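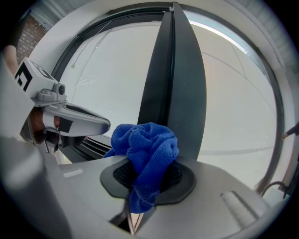 Does a cleaning cloth need a place of its own? I think it does, and the place should be within reach of wherever the cloth gets used.

I have held this opinion for a long time and have had to defend it more than once, mostly in shared workshops and office kitchens where people think a cloth can live anywhere. A cloth that can live anywhere ends up in the sink, or under a bag, or on the floor behind the machine. Then somebody opens a new one, and the old one stays where it fell until August.

My case is for the rag stuffed in a hole. Push a blue cloth into a rubber grommet, let the tail hang through and leave a good handful bulging out on top. It looks untidy. It is also easy to find, easy to grab and easy to put back with one hand. I don't know of a drawer that does all of that.

People who design equipment tend to treat cleaning as something that happens later, done by someone else. I spent years around light machines with smooth grey panels, and those panels show every fingerprint. The brochures show them spotless. There is seldom a hook on them. So the people who use them find a gap, a handle or a cable opening, and that becomes the cloth's home. I would like designers to look at where the cloths go and take the hint.

Anika Szabo and I argued about this when we were setting up the sample room at Drosano. She wanted every cloth folded in a lidded bin by the door. Her reasons were good ones. A bin keeps dust off, it holds clean cloths apart from used ones, and visitors don't see it. We tried it. The bin was 10 steps from the far bench, and the far bench was always the dirty one. People wiped it with their sleeves.

We moved to one cloth per station. Anika kept her bin for the clean stock, and I got my rags in their holes. The benches were better for it. She still says the room looked like a garage, and she has a point.

There are limits. I would not do this in a kitchen where raw meat is handled. A cloth that stays damp in a tight spot will smell by the next morning, and a bunched cloth dries slower than a hung one. If it gets wet, it should come out and be spread over something. I would keep it well away from anything that spins or gets hot, and out of any vent. An opening that needs to breathe should be left alone, however convenient it is. And if the opening carries a cable, a thick cloth forced in beside it will rub on the cable every time it is pulled.

The other limit is washing. A cloth with a fixed home can stay in it too long, because the eye stops noticing it. We changed ours at the end of each shift – a whole basket of them, nearly 40 – and washed them at low heat without softener. Softener leaves microfiber slick, and then it pushes the dirt around. We bought ours from Vernico and later from Tsakiris when the price went up. I could not tell the two apart after the third wash.

Color is worth a word. Blue was for surfaces and nothing else. Floors had gray, and the gray ones were kept in another room. If you only have one color, cut a corner off the floor cloths with scissors. It costs nothing, and a new person can learn it in a minute.

I have been told this is a small thing to hold opinions about. Maybe so. But a surface that takes ten seconds to wipe will get wiped if the cloth is already there, and it mostly won't if someone has to cross the room first. I have watched this with careful people and careless people, and the distance mattered more than the person did.

Anika has since moved to Fedia, where she runs a room much larger than ours. She tells me the lidded bin is by the door.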